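# Shared Supply Table: Frequently Asked Questions

**Who may use the supply table?**

Any resident of Forkwood House may use it. Registration is handled by Heledd Gwynne at the front office, and residents receive a member number at that time.

**What belongs in each bin?**

Small lidded jars and similar containers are kept in the blue bin. Upright cylindrical items and holders are kept in the red bin. The white bin is reserved for items awaiting a decision by the office. 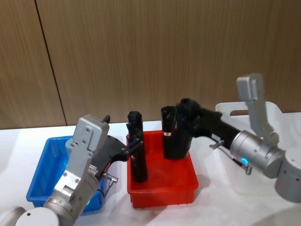
Residents often ask whether tall items must be laid flat. They need not be. The red bin is shallow, and a tall black cylinder may stand upright in it with its rounded top above the back rim, provided that it does not lean on a neighboring item. Items too wide for the bin should be taken to the office.

**May I move the bins?**

Please leave them in their usual order — blue on the left, red in the center, white on the right. Residents with limited sight rely on this arrangement.

**Are labels required?**

Yes. Every container must carry a label stating its contents. Handwritten labels are accepted if they are legible. Items without a label are held for 4 days and then discarded.
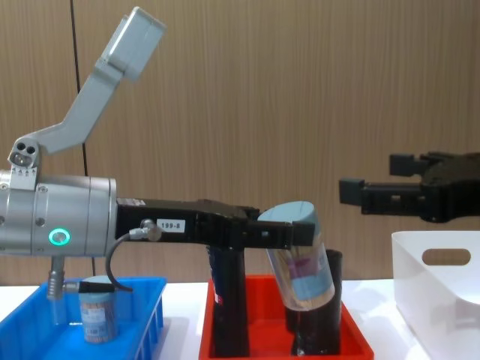 The original printed label is preferred and should not be removed when a container is refilled with the same product. Clear containers are the easiest to check, as with the small jar in the blue tray, where the brownish contents show and the printed label is still in place. Lids must be closed before a container is set down.

**Is there a limit on quantity?**

The table is intended for household amounts. Requests for larger quantities should be sent to Ivars Venckus in Room 271.

**Whom do I contact about a spill or a damaged bin?**

Call extension 669. Replacement bins are kept in the office storeroom.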